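Speaker notes - Perception and Planning for Two-Handed Container Handling
Speaker: Yvonne Catterall, Reltstead

Slide 1. Thank the hosts. State the subject: software that decides where each gripper should close on a clear container.

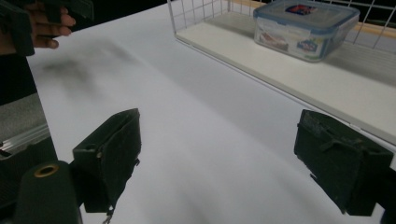 Container in wire basket, both grippers in view.

Explain that frosted plastic returns poor depth readings. The Ghaffari planner therefore fits the lid rim first and infers the walls from it.

Slide 2. Contact estimation. Frayed pads shift the true contact point, so the controller treats pad thickness as unknown at every grasp.
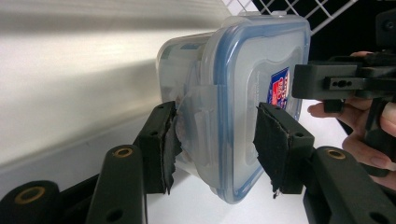
Slide 3. Approach planning

The planner scores 66 candidate approaches and passes four to the controller. Pause for questions on timing - Dexter Evangelista will take them. 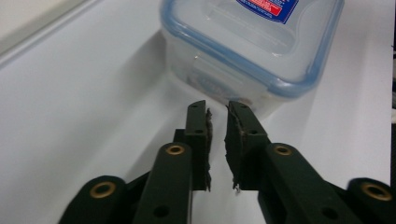

Candidates that would bring a finger against the lid seal are rejected before scoring. Refer detailed inquiries to the Thursday workshop.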